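Print this article
E-mail to a friend

Visser's lunch counter is staying put, and I may have yelled a little

18/09/2025

By Tegan Hinds

Good news for those of us who plan our whole day around a sandwich! The lunch counter at Visser, the little grocery on the corner across from the old post office, has a new lease and will not be closing after all. I got the word from owner Liesbeth Dewulf yesterday while I was standing in line for an egg salad on white, and yes, I made a noise that turned some heads.

If you missed the first round of this (I wrote it up back in June), the building changed hands and the new landlord, a property outfit called Zerkevia, wanted the counter space back to make room for a second storefront. The grocery side was always going to stay. It was the counter, with its ten stools and that pie case with the sticky door, that was headed for the dumpster. People were upset. I was upset. I've been eating there since I moved to town, and I did my first interview for this paper on the stool closest to the register.

Then the petition started going around. Stijn Jacobs, who runs the shoe repair place next door, kept a clipboard by his cash drawer all summer and ended up with 3,440 signatures, and he tells me he had to buy a second clipboard. He took the whole stack over to Zerkevia himself. "I figured they'd leave it on a chair someplace," he told me. "But the guy sat there and read the comments. Some of those comments are long."

The guy was Beat Hämmerli, who handles the downtown buildings for Zerkevia. I called him up and he was perfectly nice about it. He said the company had another look at the floor plan and decided the second storefront could go on the alley side, where the old loading room is. The new lease covers the counter and the kitchen and runs for 10 years. Rent is going up, though neither side would tell me how much (I asked twice).

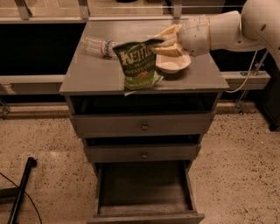
Sandwich time, with a bowl at the ready.

So what changes? A few things. The counter will shut down for 30 days starting right after the holidays so the kitchen can get new wiring and a proper vent hood, which Dewulf says she's wanted for as long as she's had the place. The stools are being re-covered, same dark red if she can find it. Breakfast is coming back too, just on weekends for now, and she's looking for a second cook to handle it. If you can do eggs over easy without breaking a yolk, go talk to her.

The menu is mostly safe. I checked on the grilled cheese, the egg salad, the tomato soup and the Friday chowder, and all of them made it. The liver and onions did not. Dewulf says she sold 117 plates of it last year and she's pretty sure most of those went to the same four customers, who have been told in person and are taking it about how you'd expect.

Prices will go up a bit once the work is done. She hasn't settled on numbers yet and didn't want me guessing in print, so I won't. Coffee refills are still free. I got her to say that on the record.

I also ran into Luuk De Graaf, who washed dishes there in high school and now drives in from two towns over for the chowder. He'd heard the news before I did, somehow, and was already on his second bowl. He wants the old wall clock to stay where it is, even though it runs fast. Dewulf says the clock isn't going anywhere.

Regular hours hold through the end of the year. The counter opens at eleven and the kitchen quits at three, and if you want pie, get there before one. The grocery will stay open the whole time the work is going on, using the side door.

Print this article
E-mail to a friend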